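Murngate Kan
Motion planning and scene tooling for household arms

Software only, bring your own arm. Kan takes your robot model, your scene and a goal pose and hands back a joint path with timing. Runs in sim first, same config goes to hardware. Version notes in the Drunatska folder, current as of December.

Open-finger approach is the default for tabletop work. Set the standoff, set the speed cap, go.
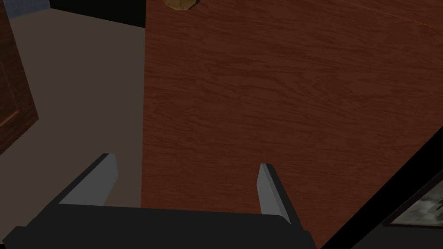 Replan time is 10 ms on the reference desktop, roughly 200 ms on the small board. Path cache on by default, turn it off if your scene changes alot.

Ships with the Akar scene pack: 283 household assets, all with collision meshes. Doors, drawers and lids have joint limits already filled in. No more guessing hinge axes.

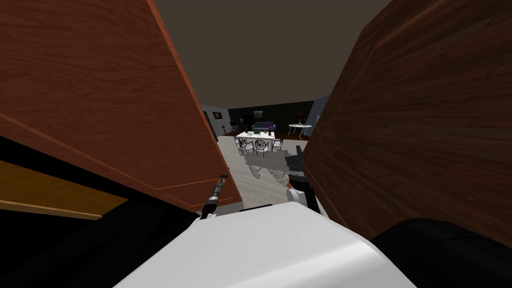

Two-arm mode is an add-on, license key needed. Both arms share one planner and one clock, so no handoff scripts. Door jobs are where it earns its price: two cabinet doors open, an arm out toward each side, and the planner has to keep wrists off the panels and the robots own housing. Self-collision check is always on, can't be disabled.

Part no. 2065. Linux only for now.
Quotes and trial keys: Þórarinn Brynjólfsdóttir, Murngate sales desk. Say which arm you have.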